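Wrapping and Packing Helpers Wanted, Kostumance Workshop

Kostumance makes and rents stage costumes to schools and small theaters. Before the winter season we are looking for 4 helpers for our packing room in the Sipos building, second floor, with entrance from the yard.

The work is done standing at a table. You take a finished piece from the rail, compare it with the order sheet, fold it in paper and put it in the box. Hats and masks are wrapped separately, and this needs more patience than the dresses. In November we send out 500 boxes, so the work is steady but it is not a race. We prefer a person who folds slowly and well.

We offer:
Pay of 139 per shift, paid every Saturday
Shifts from 8 a.m. to 2 p.m., with a paid break
Warm lunch from the kitchen of Pendimum, our neighbors downstairs
Training on the first day, also paid

We ask for:
Clean and careful hands, no strong perfume
Ability to read order sheets in English
Ability to lift a full costume box from the floor to the table

Experience is welcome but not necessary. Several of our present helpers came from very different jobs, and they learned the folding in one week. The large white paper is laid on the table at the start of each shift and we change it when it has marks, so that light fabrics stay clean.

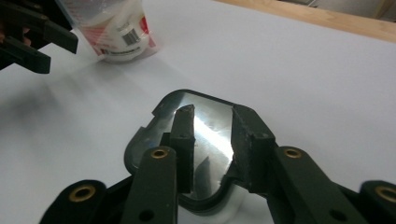
Do I have to bring my own tools?
We provide scissors, tape and gloves, so please bring only comfortable shoes.

To apply, write a few lines about yourself and leave them at the Wusomell desk on the ground floor, in the mailbox number 69. Please add a telephone number and the days when you can work. We answer every letter, also when the places are already taken.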